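Grekingate Tabletop Kitchen Set: README

Last updated in May. Read this before you unpack anything or start sorting the picture folders.

What this is

Grekingate is a collection of small kitchen layouts set up on one brown table, along with the item list and the notes that go with them. It has 1,957 pictures across 40 layouts. The layouts are meant to look like the end of a kitchen counter after a bit of tidying: plates in a rack, mugs on a stand, food in a basket, a drawer that may be open or shut. The middle of the table is normally kept clear and the larger pieces go around the sides. 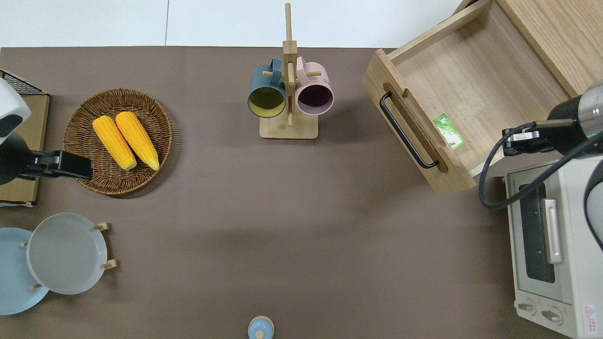 Teren household items group
README and item notes, version 16

Items

The names below are the ones used in the layout sheets. Please use them as written, even if you would call the thing something else at home.

corn: Two yellow ears. They are stored as a pair and the layout sheets treat them as a pair. Either one can go on the left.

basket: Round, woven wicker, with a raised rim. Older sheets say "wicker plate" or "tray." Same entry. The brown looks lighter or darker depending on which picture you open, so don't sort by shade.

plate rack: Wooden. Plates stand upright in it. Listed as "dish rack" in the Penner sheets.

plates: Gray, blue and yellow. The blue is a light one and the gray is pale enough that it has been entered as white by mistake. If you find "white plate" in a sheet, change it to gray.

mug tree: Wooden, square base, single post with short pegs.

mugs: Teal and pink. The teal mug is yellow-green inside. Record the outside color only.

drawer unit: Wooden, black metal handle. Record it as open or closed. There is no "half open" value. If you can see into it, it is open.

storage box: White fabric with a black grid print and a wire rim. A light wooden panel can be laid on it as a top. When the panel is on, whatever stands on it is recorded as "on box" and never "in box."

Layout sheets

One sheet per layout, plain text, one item per line. Each line has the item name, where it is, and what it is on or in. Left and right are taken from the long side of the table where the sheet was written, which means a picture from another side will seem to disagree with its sheet. It doesn't. Check which side you are looking from before you file a correction.

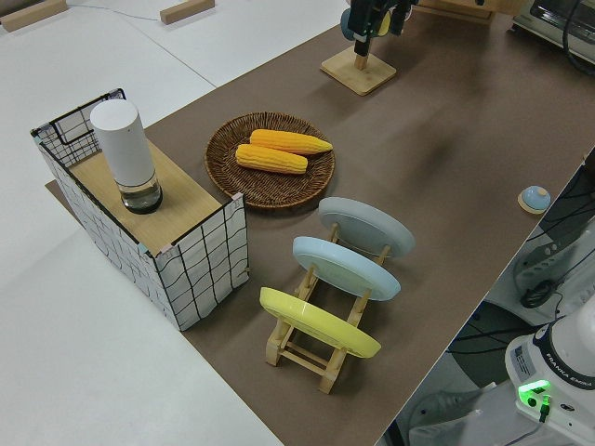

Corn in the basket, with gray, blue and yellow plates in the rack.

Plate order is written back to front. A sheet that reads "gray, blue, yellow" has gray at the back. An empty slot is written as a dash.

Elleo add-on

The Elleo add-on is a second list of items kept in its own folder. Its names overlap with ours in two places (basket and box), so do not merge the lists without adding a prefix. We use "el_" for theirs and leave ours alone.

Known problems

Layout 16 has two sheets. Use the longer one.

The Penner sheets were typed from paper and have spelling errors in the color column. "Teel" and "tael" are both teal.

A few early sheets leave out the storage box when nothing was on it. We have not gone back to fix these.

Packing and storage

Mugs go in first, wrapped separately. Plates come out of the rack for storage and are stacked with paper between them. Do not put anything on top of the basket, as the rim bends. The mug tree lies on its side. The drawer has to be shut and taped or it slides out when the crate is tipped.

Completeness

The item list is 100 percent checked. The layout sheets are not.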